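The inventory at Larkach covered 257 items, and Dace Hunt had reached the orange wire basket. She entered it as oval, open weave, scalloped rim, no lid. Under condition she wrote "sound." Under origin she wrote "Wolska estate, kitchen," and left the purchase year blank.

Gediminas Siliņa read the entry over her shoulder. He had known the kitchen. In June the basket held cherries, and for the other months it held bills. He asked whether the form had a line for that. 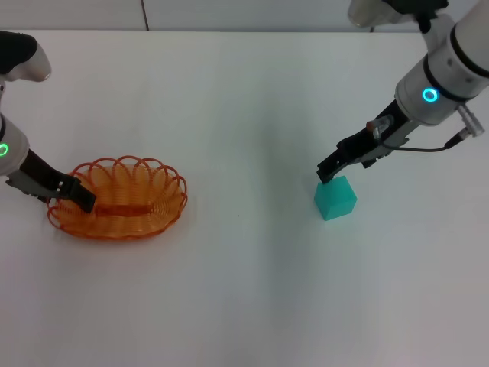
What goes under "use" when a basket has had more than one?

The first recorded use goes on the form, and any later ones go in the notes, oldest first.

Dace typed "fruit" under use. In the notes she typed "bills, household." Gediminas said the gas bill had always sat at the bottom, under the others, and that his aunt paid it last. She added "gas bill lowest." The notes field accepted 57 characters and she was still under the limit.

He wanted to know what the Piduler office would do with it. She said it would be assigned a shelf in room 7 and a value. The value for wire baskets was fixed at 2.

"Two what?"

"Units. They convert it later."

He signed the sheet on the line for family. She dated her copy, saved the entry and opened the next one, a sugar bowl, chipped.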